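How to Build a Stacking Block Tower from Scrap Wood

A set of graduated blocks is a good use for offcuts, and you can cut, sand and paint one in an afternoon. You need four or five blocks, each a little smaller than the one below it. They do not have to match. Mixed wood and one painted block make a better-looking set than five identical ones, and the painted block helps a child remember where it goes in the order.
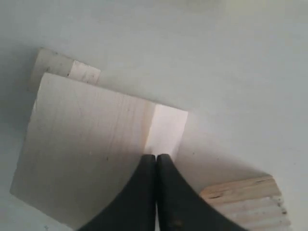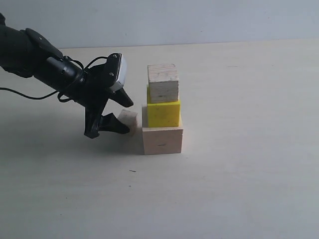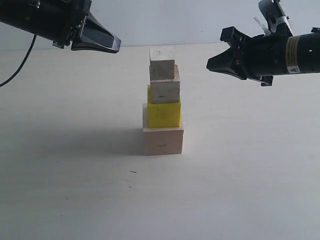
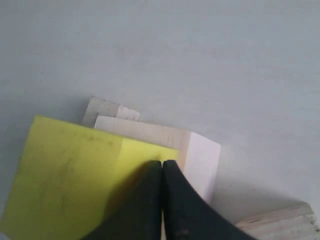 Plain wood, light colors, and a pale tabletop with plenty of open space.

Why does my tower fall over at the fourth block?

Small offsets add up. If each block sits a little to the right of the one under it, the weight of the upper blocks ends up too close to an edge. Shift the next block back the other way, or start again with the bottom two centered. Also check the cuts. A block that rocks on a flat table will rock in the stack too.

What you need

Scrap pine, birch or plywood, at least 7 inches of each thickness
A miter box and a fine-toothed saw
A combination square
Sandpaper, 120 and 220 grit
Water-based paint in one color, with a clear coat rated safe for toys
A pencil

Cutting

Start with the largest block. Mark the line on all four sides with the square, then saw on the waste side. The angle of the cut should be 90 degrees in both directions. Hold the square against the finished face and look for light under the blade. If there is a gap, sand the high side on a sheet of 120 grit taped to the bench.

Cut the next block about a quarter inch smaller on each side, and keep going down. Stop when the block gets too small for the age of the child. For children under three, check every piece against a small-parts tester and leave out anything that fits inside.

Sanding

Round the edges lightly, just enough to take off the sharpness. Leave the faces flat. Rounding too much takes away the contact area and the tower gets harder to build. Finish with 220 grit, along the grain. Plywood edges splinter more than solid wood, so give those extra time.

Painting

Paint one block and leave the rest bare. Two thin coats are better than a thick one, which pools at the corners and keeps the block from sitting flat. Let the paint dry overnight before the clear coat. Thick paint can also stick to the next block when the set is stored in a warm room.

Building the tower

Put the largest block down first, away from the edge of the table. Set each block down from straight above and let go with both sides at the same time. If you slide a block into place, you will usually move the one under it. Look at the stack from the front and from the side before adding another.

Storage

Keep the set in a cloth bag or a shallow box with a lid. Wipe the blocks with a damp cloth when they get dirty and dry them right away. Do not soak them.

Written by Britt-Marie Blomqvist
Last updated May 7, 2025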